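Curkell 900 label maker: six months on small-parts storage

I bought the Curkell 900 to replace a Jisdale unit whose cutter had worn out. My use is narrow: labels for screw, resistor and connector storage, plus a few cable flags. I do not print barcodes and did not test them.

Print quality is good down to the second-smallest font. At the smallest, a lowercase "e" fills in and M3 and M8 are hard to tell apart at arm's length. Edges are clean on white tape and slightly soft on clear.

Tape waste is the main fault. The default leader is long, and the margin setting resets to default when the batteries are pulled. Chain printing avoids most of it, but the labels then have to be cut apart with scissors. I got more than 80 short labels from the first cartridge with chain printing on.

Adhesion depends on the surface. Labels on painted steel drawers have not moved since February. On smooth plastic they hold if the surface is wiped with alcohol first. On the textured Holloway bins, 5 of 30 lifted at a corner. Baltazar Zavala suggested rounding the corners with a nail clipper, and the relabeled ones have stayed down so far.

The keyboard is ABC order, with no option to change it. Symbols are two menus deep, and there is no diameter sign.

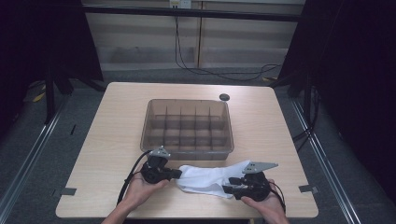 Tinted compartment box, small cells.

For boxes of this type I label the lid in a grid and leave the cells bare. The narrowest tape suits that best. Unatden refills fit the cartridge bay but feed unevenly, so I went back to the original tape.

Recommended for drawers and bins. For cable flags, look elsewhere.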